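The Weaver of Prerberg is a fantasy adventure film directed by Eliécer Giraldo, who also plays the title role. It was produced by Zesten and shot mostly in the market town of Tornerthorpe.

Plot
A cloth-maker inherits a loom that can bind spirits. When the town is placed under a curse, he must choose between breaking the loom and giving up his trade.

Production
Giraldo wrote the first draft in 15 days and revised it with the script editor at Beddoe. Filming began in September and took 10 weeks. The market sequence used more than 200 extras - the largest crowd hired for a Zesten film. A planned sea battle was dropped at the script stage.

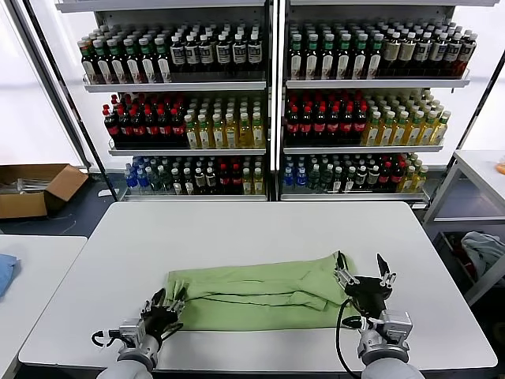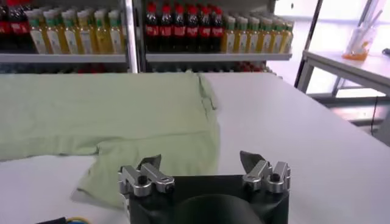
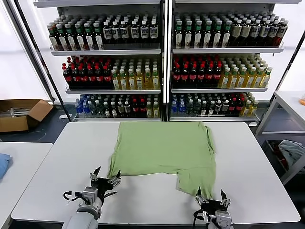
A white table in all three views; light green garment in each of them.

Release
The film opened on 02/12/2020 in a cut 2 minutes shorter than the festival version. The missing material, a conversation between the weaver and his brother, was restored for the home release. A sequel was announced by Zesten but has not entered production.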